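Chapter 4
Bottles, Jars and Small Shelves

Every home and every office collects containers. In this chapter we study how to store them on a small table shelf, so that each one is easy to see and easy to take. The student should first read the section on weights in Chapter 3.

Before we speak about shelves, we must clear the table. A glass with crumpled plastic film in it is not ready for storage. Take the film out, then decide if the glass is to be kept. Jars with a screw lid may stay with their lids on.

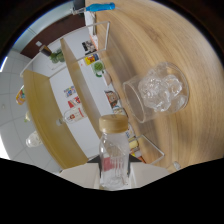

4.1 What goes on the lower board

The lower board is for glass and for anything with liquid. A fall from this height is short. In the Lewis method, jars and bottles stand in one row, and a plant in a small glass container may close the row at the end. Leave the width of one hand free, because the next bottle will need its place too.
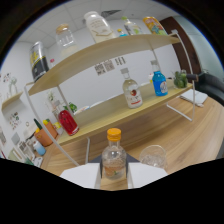

Cledetti objects to the single row. In a narrow kitchen, according to Cledetti, two rows are better, with the tall bottles behind and the short ones in front, and the cleaning takes only a little more time.

Both methods are used today. We will use the single row in the exercises, as it is simpler to check.

4.2 Drinks on the table

Drinks which are used the same day do not need a shelf. Group them by kind: cans on one side, plastic bottles with caps on the other.

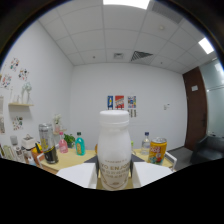
A second group is formed by bottles which are already open. These should stand nearest to the person who drinks from them, and the caps must be closed well. Table 4.1 gives the space needed for 20 bottles of 400 ml.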